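How to prepare and repaint an interior wall in a shared building

Guidance for residents and tenants

14 shares | 3 comments

Residents of Kurwood may redecorate the inside of their own homes without written consent, provided that the work is carried out to a reasonable standard. This page sets out the method recommended by the Property Standards Office. It applies to plastered walls in living rooms, bedrooms, halls and studies. Kitchens and bathrooms are covered separately, as are ceilings and any surface that forms part of a common stairway.

The guidance was last reviewed on 26/03/2025 by Titilayo Bassey and Arnar Thoroddsen.

Before you begin

Check the age of the existing paint. Homes in the Oseck blocks were built at different times, and older coats on woodwork and walls may contain lead. If you are unsure, do not sand or scrape the surface. Contact the office and ask for a test. Tests are free of charge to tenants.

Look also for damp. A wall that feels cold and soft, or on which earlier paint has blistered, should be reported as a repair. Painting over damp hides the fault for a few months and makes the later repair more expensive.

Move furniture to the centre of the room and cover it. Take down shelves, hooks and curtain rails where possible. Turn off the electricity at the main board before loosening the covers of sockets and switches, and do not turn it back on until the covers are firmly in place.

Cleaning and filling

Wash the wall from the bottom upwards with warm water and a small amount of sugar soap, then rinse with clean water from the top down. Allow the wall to dry overnight.

Fill small holes and cracks with ready-mixed filler. Press the filler in with a flexible knife and leave it slightly proud of the surface. Deep holes should be filled in two stages, as thick filler shrinks and may fall out. When the filler is hard, rub it down with fine paper on a flat block until the edge cannot be felt with the fingertips. Wear a dust mask and keep a window open.

Cracks that are wider than 4 millimetres, or that run from the corner of a door or window to the ceiling, should not be filled. Report them, quoting reference form 452.

Priming

Bare plaster and filled patches take in more paint than the rest of the wall and will show as dull spots if they are not sealed. New plaster should be given a first coat of emulsion thinned with water, in the proportions stated on the tin. Filled patches need only a single coat of primer, feathered out at the edges.

When changing from a pale colour to a deep one, a tinted undercoat is advised. Mogens Overgaard, who maintains the paint store at Pralside, can advise on which undercoat suits a given shade – please bring the colour card with you. Tenants have in the past applied four or five coats of dark green over white where two coats over a grey undercoat would have been enough.

Applying the paint

Stir the paint thoroughly. If more than one tin is required, mix them together in a large bucket so that small differences in shade do not appear halfway across the wall.

Cut in along the ceiling, skirting and corners with a brush, one wall at a time. Roll the main area while the cut edge is still wet. Load the roller evenly and work in sections of almost 60 centimetres in width, finishing each with light upward strokes. Do not return to an area that has begun to dry.

Leave the first coat for the time given on the tin before applying the second. Low room temperatures lengthen the drying time considerably, and work begun before April may need an extra day between coats.

Checking the result

Inspect the wall by daylight and again in the evening with a lamp held close to the surface. Light falling at a slant will reveal roller marks, ridges and missed patches which cannot be seen from the front. Deep and mid-strength colours also look darker on a wall in shade than on one facing the window, and this should be borne in mind before a further coat is applied.

Disposal

Leftover paint must not be poured into sinks or outside drains. Close the lid firmly and take the tin to the Nørgaard recycling yard, where Ingvar Þrastardóttir's team accepts household paint without appointment. Brushes used with water-based paint may be washed indoors once the excess has been wiped off on newspaper.

Questions about this page may be put to Steinar Juhl at the Property Standards Office, extension 2982.

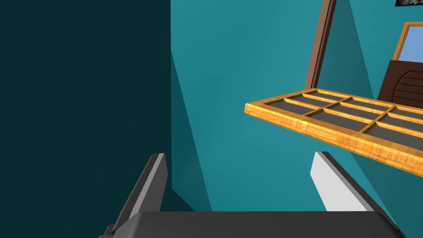 Tenants who intend to leave within the year are asked to speak to the office before choosing a strong colour, as the tenancy agreement may require the walls to be returned to their original shade.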